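January 28, 2020

## Kitten room check – Inby house

- [x] Window closed, screen has no holes.
- [x] Washer door shut. I looked inside two times.
- [ ] Cords behind the dryer. One still hangs low, please tie it up.
- [x] Litter boxes: 3, all clean. The paper type is okay for now.
- [x] Room heater set lower than before – the kittens were sleeping too close.
- [ ] Strings and loose threads put away. I found one under the shelf.
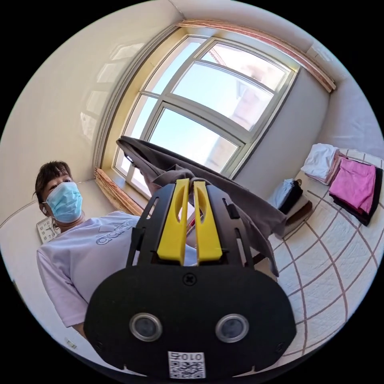

## Comments

Smallest kitten is 427 grams, she eats well. Next check in 3 days.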